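I've been meaning to write this one up for weeks, so get yourself a drink, it's going to be a few posts.

In September I decided to learn my grandmother's rye bread, the dense dark kind she made in Udby every week of her life (she never wrote a thing down, naturally, and neither did my aunts).

What I had to go on was a shopping list with "rye, syrup, the sour" on it and a very strong memory of the smell. So I started a sour from scratch on the kitchen counter and fed it morning and night like a small, ungrateful pet.

The first loaf was a brick. I mean that kindly, I ate it all, but I had to saw it. The second one had a big hollow under the crust where you could have kept your keys.

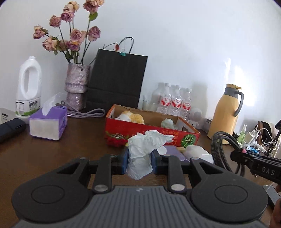
Anyway, by the third loaf I'd figured out that I was rushing the second rise. The recipe I'd pieced together said 60 minutes and my kitchen is cold in the fall, so now I leave it until the dough reaches the rim of the pan and I don't look at the clock at all. Huge difference!

I also stopped baking it so hot. It goes in low and stays in for ages, and then (this is the hard part) you wrap it in a towel and leave it alone until the next day. I have managed that exactly once.

Flour question, because a few of you asked: I get coarse rye from Zallau, the little mill shop, and a bag lasts me 2 loaves if I'm careful with it. Supermarket rye works too, it just comes out a bit softer and paler.

My mom tried a slice with cold butter last night and went quiet for a minute, then asked if she could take the heel home. I'm still pretty happy about that.

Seeds next, I think. Sunflower or pumpkin? I keep going back and forth, so tell me what your family puts in.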